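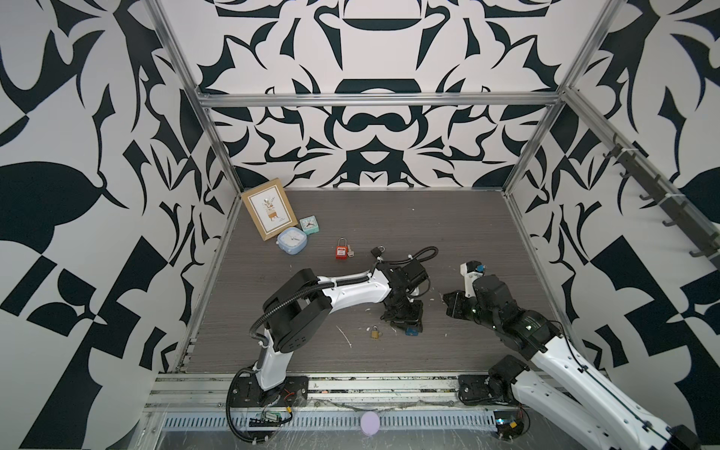
Fredy Benavides writes that a list of lamps with two entries for the Bukura and none for the lamp in his hallway can't be called complete, and that he'd like to know which of the two Bukuras is the real one.

Both are, Fredy. See "Doubles" further down. The hallway lamp will go in when I can read the label in your photo, most of which is thumb.

Prilletow
A plain table of post-war table and wall lamps, with makers, model numbers and known versions

Last full revision: 31/01/2024
Kept by: Eusebio Alvarado
Format: one CSV file, UTF-8, semicolons between fields (commas were tried, and the French descriptions ate them)

What it is

Prilletow is a table of lamps. Each row is one model in one version, taken from a printed catalogue, a price list, a label on the lamp itself or, when all else fails, somebody's say-so. The last sort are marked as such. I started it to settle an argument about a Plirnov reading lamp and the argument is still going, but the table has got longer.

Most of the rows are for Plirnov and Correia. Plirnov printed decent catalogues and kept to its own numbering for most of its life. Correia printed beautiful catalogues and changed its numbering whenever the sales office moved to a different floor, or so it looks from here. The remaining makers are small, and several of them may be the same workshop with different stickers.

What it isn't

There are no prices. I had a price column for one August and got more post in those weeks than in all the time before or after, nearly all of it from people selling the lamp in question. The column has gone and I don't keep a private copy.

There are no photographs in the download either. Catalogue pages belong to whoever they belong to, and working that out for a firm that closed before I was born is a job for someone with more patience and a lawyer.

Fields

lamp_id: a number given in the order I typed things in. It carries no meaning. Please stop reading meaning into it.

maker: as printed on the label. Where label and catalogue disagree, the label wins.

model: the maker's own number or name. Leading zeros are kept. If your spreadsheet drops them, set the column to text before you open the file, and don't send me the result.

version: a letter. A is the first version I came across, so B is sometimes the older lamp. I know.

kind: table, wall, floor, clamp or other. "Other" holds 7 rows and I would be glad of fewer.

shade: what the catalogue says the shade is made of. Catalogues say "opaline" when they mean white.

switch: on the cord, on the base, on the holder, or unknown. Very useful for telling copies apart, and hardly ever mentioned in sale listings.

source: catalogue, price list, label or hearsay.

note: free text. Read it before writing to me.

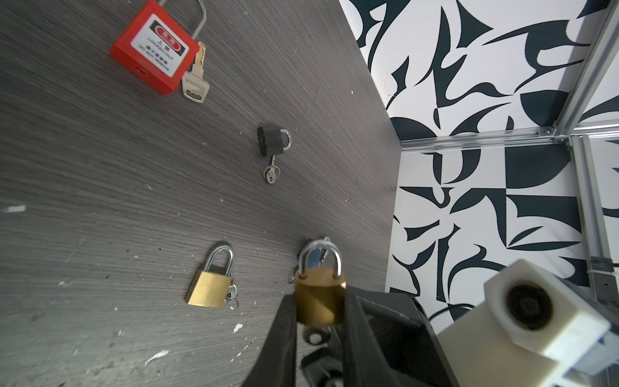 Dates are the field people ask for most, and there isn't one. A lamp in a catalogue was on sale that year. It may have been on sale for ten years before, and a shop in a small town may have gone on selling it until the box fell apart. Where I have a dated page I give the year in the note, with the page number, and you may draw your own conclusions. People do.

Doubles

The Bukura was sold by Correia as a table lamp with a tilting shade. It appears as version A with the switch on the cord and version B with the switch on the base. Correia gave both the same number on the same page, with one drawing between them. I have seen labels for each, so each gets a row. If you count models, count on maker and model together and ignore the version letter, or you'll get a larger figure than the makers would have admitted to.

Some doubles are plain mistakes. I took out 17 of them in this revision, most of them Plirnov wall lamps entered once from the catalogue and again from the price list, where the name had been shortened to save ink. Their old lamp_id numbers are left empty and won't be used again.

Known problems

Plirnov's clamp lamps are thin on the ground. The pages I have are from a dealer's copy, and the dealer cut out the ones he liked.

Colours are a mess. Correia's "tobacco", "cognac" and "autumn" may be one brown or three. I've kept the maker's word every time and made no attempt to match them up.

Hearsay rows should be treated as gossip. Some of it is very good gossip — one row was later borne out by a label down to the last digit — but please don't quote it in a sale listing with "according to Prilletow" in front. It has happened twice, with the same lamp.

Sending corrections

Give the lamp_id, the field, what it says and what it ought to say. A legible photo of the label helps more than a long account of where the lamp stood in your aunt's house, though I read those too. Corrections from sellers are welcome and get checked a bit harder.

I don't identify lamps from the shade alone. Shades get swapped, and half the mushrooms in Europe are sitting on the wrong stalk.

Use

Copy it, sort it, print it, put it in your own table. Say where you got it and which revision you used. If you find that your own table disagrees with mine, write to me before you write to the forum.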